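Shared Kitchen Changes at Sindside

The shared kitchen on the ground floor at Sindside reopens in August with a new booking system and longer hours. It will be open from 7 a.m. to 10 p.m., and residents can reserve it in two-hour blocks. The old paper sheet by the door is going away. Bookings can be made at the front desk or by phone, up to 8 days ahead.

We had 171 replies to the spring survey, out of 289 households. Most people asked for more fridge space and a second oven. The second oven is in, bought through Bandara, and the larger fridge arrives before opening day. Almost 70 replies asked for a dishwasher. That would mean moving the drain, and the cost was more than this year's budget allows, so it has been put off until the next round.

A few house rules have changed. Food left in the fridge must have a name and apartment number on it. Anything without a label is thrown out when the fridge is cleaned at the end of each month. Pans and knives stay in the kitchen. If you borrow the large stockpot, sign for it at the desk.

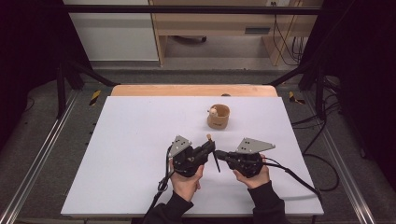

Cooking groups that met in the old kitchen keep their usual times, but they need to book them again under the new system. The Ploltalia supper group has moved to the early evening slot. The Gristetti store across the street has agreed to hold bulk orders at its service counter until closing, and orders should be picked up the same day.

The deposit for private parties is unchanged. Keys go back to the front desk, or in the drop box after hours.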